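# Partida 132

La partida 132 del presupuesto de Plondard llevaba tres ejercicios con la misma descripción, «equipo de manipulación, célula B», y con el importe en blanco. Glenys Stubbs la heredó en noviembre junto con un despacho sin persiana y una carpeta compartida en la que alguien había guardado siete versiones del mismo pliego.

El pliego pedía un brazo de seis ejes, una pinza paralela, un armario de control y la formación de los operarios. No decía para qué. En la versión cuarta figuraba un párrafo sobre la carga útil, con una nota al margen de Declan Hollis: «Confirmar». En la séptima el párrafo había desaparecido y la nota seguía allí.

Stubbs le escribió un correo de dos líneas. Hollis contestó que lo que había que confirmar era si la célula B iba a existir.

La reunión se fijó para el jueves a las nueve y cuarto. Asistieron Hollis, por producción; Natália Halás, por ingeniería; y Gyu-bin Geum, que trabajaba para Bestau y había venido en tren con dos ofertas impresas. Dwynwen Cadwaladr, la directora financiera, se conectó por teléfono y avisó de que tenía hasta las diez.

Geum repartió las ofertas. La primera era una compra directa, con entrega a las 33 semanas del pedido. La segunda era un arrendamiento con opción de compra, de cuota mensual 2.931, mantenimiento incluido, pinza no incluida.

--¿Por qué no está incluida la pinza? --preguntó Cadwaladr.

--Porque no sabemos qué va a coger --dijo Geum.

Hubo un silencio en la línea. Hollis pasó una hoja.

--Piezas --dijo al fin--. Cogerá piezas.

Halás tenía una lista. La había hecho en octubre, en el almacén, con una báscula y un calibre: dimensiones mínimas y máximas, material, acabado, tolerancia de apoyo. Había separado los artículos que podían sujetarse por dos caras paralelas de los que no, y dentro de los primeros había distinguido los que debían dejarse en una bandeja plana de los que iban a un recipiente con fondo cóncavo. Estos últimos eran los que le preocupaban. Un apoyo cóncavo obliga a decidir a qué altura se abre la pinza. Si se abre pronto, la pieza cae; si se abre tarde, el brazo empuja contra el fondo y el control lo interpreta como una colisión.

--Eso se ajusta en la puesta en marcha --dijo Hollis.

--La puesta en marcha está presupuestada en dos jornadas --dijo Halás.

Geum consultó su hoja y asintió.

Cadwaladr preguntó cuánto costaba una tercera. Geum se lo dijo. Cadwaladr preguntó si esa cifra era la misma para la cuarta y las siguientes, y Geum respondió que sí, aunque a partir de la quinta se sumaban las dietas. Se oyó teclear.

--Entonces el precio de esta máquina no lo sabemos --concluyó--. Sabemos el precio del metal.

A las diez menos diez se acordó no firmar nada y pedir una tercera oferta a Ureck, que dos años antes había equipado la nave de Haverford. Hollis dejó constancia de su desacuerdo. Sostenía que el ejercicio cerraba en cinco semanas, que una partida en blanco por cuarta vez sería suprimida y que una célula imperfecta era preferible a ninguna. Stubbs lo anotó con esas palabras. Luego, ya sola, las releyó y le parecieron razonables.

La oferta de Ureck llegó el lunes y tenía cuatro páginas. Era más cara en la compra y más barata en el mantenimiento, y traía un anexo que las otras no traían: un estudio previo en simulación, facturable por separado y descontable del pedido si este se formalizaba dentro del trimestre. El anexo preveía modelar el brazo, la pinza y un conjunto reducido de objetos, ejecutar las maniobras de colocación con variaciones de posición y entregar el registro completo, incluidos los intentos fallidos.

Stubbs lo llevó a Cadwaladr en persona. La encontró comiendo una mandarina sobre un estado de cuentas.

--¿Contra qué partida? --preguntó Cadwaladr.

--Contra la 132.

--La 132 es inmovilizado. Un estudio es gasto.

--Si se compra el equipo, el estudio se descuenta.

--Y si no se compra, tendremos un gasto imputado a un activo que no existe.

Stubbs había previsto la objeción. Proponía cargar el estudio a servicios exteriores, donde quedaba saldo por la cancelación de una auditoría energética, y traspasarlo a la 132 solo en caso de pedido. Cadwaladr leyó la propuesta, apartó una piel de mandarina y firmó al pie. Escribió también la fecha límite y la subrayó.

Halás redactó el encargo esa misma tarde. Omitió las piezas reales, que estaban sujetas a confidencialidad con el cliente, y pidió en su lugar un bloque rectangular y un plato de poco fondo. El entorno le era indiferente. Ureck respondió que el entorno lo ponía su biblioteca y que salía más barato no tocarlo.

Los resultados se presentaron por videoconferencia, a las cuatro de la tarde. Hollis acudió con la chaqueta puesta. Halás proyectó en la pared la maniobra de colocación y la detuvo en el apoyo.

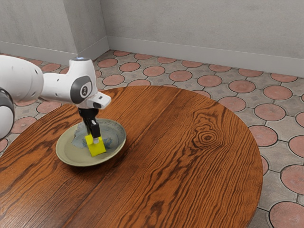

--La pregunta es qué hace el control a partir de este punto --dijo--. El bloque está inclinado. Los dedos siguen cerrados. Si el programa espera un apoyo plano, seguirá bajando.

--¿Y qué hace? --preguntó Stubbs.

--Depende del umbral de fuerza. Ureck ha probado tres. Con el más alto, el bloque resbala entre los dedos. Con el más bajo, la maniobra se aborta antes de tocar nada. El intermedio funciona si el plato está donde el programa cree que está.

--El plato estará donde lo pongamos --dijo Hollis.

--El recipiente lo pone el turno de mañana, a mano, sobre una mesa sin topes.

Hollis miró la pared. Llevaba diecinueve años en producción y conocía al turno de mañana por el nombre de pila.

--¿Cuánto cuestan los topes? --preguntó.

Fue la primera vez que alguien lo preguntaba. Los topes costaban poco: un utillaje de posicionado, mecanizado en la propia fábrica, con dos pasadores y una chapa. Halás lo había dibujado durante el fin de semana y no lo había enseñado porque el pliego no contemplaba utillaje. Stubbs abrió la versión séptima, comprobó que era cierto y creó la octava.

El pliego nuevo ocupaba menos. Empezaba por las piezas, seguía con la altura de apertura y la fuerza admisible en el apoyo, y dejaba el brazo para el final, sin marca. La pinza se especificaba con dedos intercambiables y almohadillas de repuesto. La puesta en marcha pasaba de dos a seis jornadas, dietas incluidas. El arrendamiento quedaba descartado: más de 33 cuotas hacían falta para acercarse al precio de compra, pero la célula, según el propio Hollis, no iba a moverse de allí en diez años.

Se envió a Bestau y a Ureck el mismo día y a la misma hora. Geum llamó antes de que pasara una hora. Quería saber si la altura de apertura era un requisito o una preferencia.

--Un requisito --dijo Stubbs.

--En la primera versión no estaba.

--En la primera versión no había nada.

Geum se rió, y pidió el dibujo del utillaje.

Las dos ofertas finales diferían en una cantidad que Cadwaladr calificó de ruido. Eligió Ureck por el descuento del estudio, que caducaba el viernes. Bestau recibió una carta de agradecimiento y, a propuesta de Halás, el contrato de recambios para la célula A, que llevaba un año vencido sin que figurara en ninguna carpeta.

Quedaba el asiento. Stubbs entró en el sistema a las siete menos veinte, con la fábrica ya en el turno de noche, y buscó la partida. La descripción seguía siendo la misma. Introdujo el importe, adjuntó el pliego y el pedido, y registró aparte el traspaso desde servicios exteriores. El sistema le pidió un responsable técnico. Escribió el nombre de Halás. Le pidió después la fecha prevista de puesta en servicio, y como el plazo de Ureck se contaba en semanas y el campo solo admitía meses, tuvo que buscar un calendario.

Mientras lo buscaba entró Hollis, sin chaqueta, con una chapa en la mano. Tenía los dos taladros hechos y las aristas sin matar.

--Es de prueba --dijo--. La han sacado de un retal.

La dejó encima de la carpeta y le preguntó contra qué partida se cargaba el retal. Stubbs le dijo que contra ninguna, que se lo llevara a Halás y que cerrara la puerta al salir, porque le faltaba un campo.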